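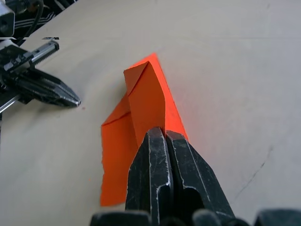 Babita Thakur

I've been trying to get my mail under control since July. When my father moved in with us he brought 427 pieces of unopened mail, and I know the number because my son got paid by the piece to sort it. Most of it was junk. Two letters were from the county and one was a refund check that had expired.

The system I have now is dull. Mail comes in, I stand over the recycling bin, and whatever needs an answer goes in one tray in the hall. I do the tray on Sundays. I tried a folder for each family member and gave up in a week.

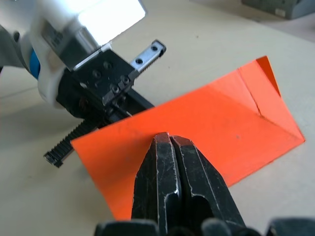

Bills are the part I still get wrong. The gas company sends a paper notice and an email, and the two don't always agree on the due date. I go by the paper one. Last month I started marking anything with a deadline by clipping a sheet of bright orange paper to it, the same orange as the partly folded one in the photo, and I haven't missed one yet. Yellow didn't work for me. Half the envelopes we get are already yellow.

I paid $200 for a shredder and wouldn't do it again. It overheats after a few minutes and then you wait. The library has a shredding day twice a year and takes a full box.
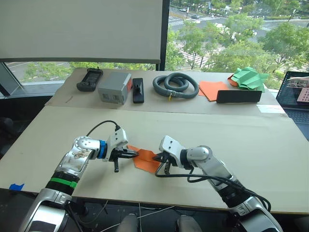
Posted by Babita Thakur on Saturday, December 7, 2019

A few people asked what I keep. Tax papers, seven years. Medical bills until they're paid and the insurance statement matches. Car repairs for as long as we own the car. Appliance manuals go out, except the one for the boiler, which I've never found online.

My father keeps his own box and I leave it alone. He likes the catalogs. Next I have to do the address change with his pension office, and they only take that by mail.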